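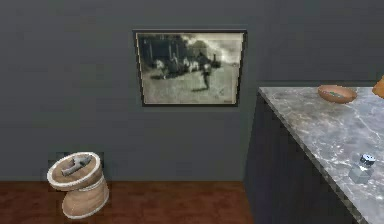 The Jelow hanging kit costs 15 dollars and comes in a flat plastic case with a sliding lid. I bought mine after a Liapis adhesive strip let go in the hallway and took a patch of paint with it. I wanted nails again, or something close to nails, and I wanted to get the height right on the first try. Dark walls make that more important than people expect. On charcoal gray, a thin black frame nearly disappears, and what you see from across the room is the narrow cream border just inside it. If that pale line is off level, the whole picture looks wrong, and every spare hole you make shows up as a white dot of plaster.

The kit has hooks in two sizes, thin hardened nails, a small level, felt bumpers, a coil of wire and a marking tool. The marking tool is the part you are paying for. It is a plastic bar with a peg near the top and a blunt point behind the peg. You hang the picture on the peg, hold the bar against the wall, move it until you like the position, and press. The point leaves a dent where the nail should go. You take everything away and tap in the hook.

It works well with a single sawtooth hanger. I did 7 frames this way and only had to redo one, where I had let the bar slide as I pressed. With wire on the back it is less exact. Wire sags by a different amount on the peg than on the hook, and I ended up a little low each time. Tightening the wire helped. For frames with two separate hangers the bar is no use at all, and the leaflet says so in small print on the back page.

The hooks are good. They are stamped steel with a long guide for the nail, so it goes in at the proper angle even if you are not careful with the hammer. The large ones held a mirror that Dwayne Thibodeaux had been keeping on the floor of his apartment for want of anything he trusted. The nails go into drywall cleanly. In old plaster, start them gently or drill a small pilot hole.

The level is poor. It disagreed with my Jarko level by enough to notice, and when I turned it end for end it disagreed with itself. I threw it out. The felt bumpers are fine, but the glue is weak and they should be pressed on the night before.

Kitchens need a bit more thought. Plaster dust gets into everything and you will be reaching over the counter with a hammer. I tape an open envelope to the wall under the mark to catch the crumbs, and put a folded towel down where the hammer might drop, especially over stone.

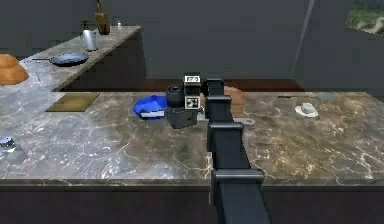

Marble counter with a blue bowl on it.

Steam is the other problem in a kitchen. The small hooks have a brass-colored coating that has already dulled near my stove. It hasn't rusted yet. I would use the large ones there, which have a plain zinc finish.

Charmaine Maluleke uses the Tultham kit, which costs 4 dollars more. I borrowed it for an afternoon. Its marking bar has two pegs that slide apart, so it handles double hangers, and its level is accurate. The hooks are thinner and I bent one. If most of your frames have two hangers, get the Tultham. For ordinary small and medium frames I would buy the Jelow again and use a level from the toolbox.

Refill hooks are sold separately under part number 1326. The bag does not include nails, so order those at the same time.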